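Household Linen: Notes on Buying, Washing and Storing

The care of household linen is a subject on which most of us receive very little instruction. Sheets, towels and table linen are bought when the old ones wear out, washed at whatever setting the machine was last left on, and put away wherever there is room. I have kept a modest linen cupboard for a good many years, and several readers have asked that I set out my practice in one place. The following notes are offered in response.

Buying

It is advisable to settle on one colour for each type of linen and to keep to it. In our house all bed linen is white and all bath linen is grey. A lost pillowcase may then be replaced singly, and the odd survivor of an old set remains useful.

Thread count is given great prominence on packaging and deserves less attention than it receives. Ilaria Fiore, with whom I shared a flat before either of us owned a decent towel, once bought a set of sheets marked 1,000 and found them heavy, slow to dry and unpleasant in June. Her present sheets are marked 500 and have given no cause for complaint. Feel the cloth, hold it to the light and examine the hems. A hem which is already puckered in the shop will not improve at home.

Towels should be judged by weight and by the firmness of the edge stitching. I would further recommend buying one more hand towel than appears necessary.

Washing

New linen should be washed before use, on its own and without softener. Softener leaves a coating on the fibres, and towels treated with it regularly lose much of their ability to dry anything. I ceased to buy it some years ago and have not resumed.

Sheets and towels ought to be washed separately. Duvet covers should be buttoned before they go into the drum, as an open cover will collect every small item in the load and return them in a damp knot. Readers with front-loading machines are reminded that the drum should be filled loosely – a hand placed on top of the load should still have room to move.

Stains are best treated on the day they occur. Cold water is suitable for blood and egg; warm water and a little washing-up liquid will deal with most grease. Tea on a white tablecloth is a longer business, and Perihan Türkmen has written to recommend bicarbonate of soda, left on overnight as a paste. I have tried this on a single occasion, with fair results.

Drying and pressing

Linen dried outdoors requires less pressing than linen dried on a rack. Where outdoor drying is not possible, each item should be shaken firmly and pulled square while still damp. Pillowcases are pressed in this house on Thursday evenings, together with any napkins. Sheets are not pressed at all, a decision which was taken during a busy year and never reversed.

Folding

A large flat surface is of great assistance. The bed will serve, although a table is kinder to the back. Lay the item out at full length, smooth it from the centre towards the edges, and attend to the corners before making the first fold. Long pieces should be folded lengthwise first and then across, in thirds where the shelf is narrow and in halves where it is deep.
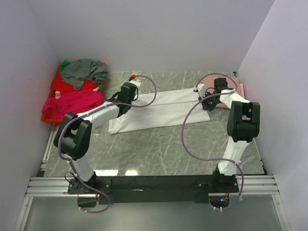
Storage

The cupboard should be dry, clean and not overfull. Sets may be kept together by placing the folded sheets inside one of their own pillowcases, a method I adopted at the suggestion of Shagufta Mohmand and now use for every bed in the house. Freshly washed linen goes to the bottom of the pile, so that all of it is used in turn.

Cedar blocks are preferable to mothballs, the smell of which is difficult to remove from wool. The blocks should be rubbed lightly with sandpaper when their scent fades.

A further post on blankets and eiderdowns is in preparation. Questions on the washing of wool may be left in the comments until then.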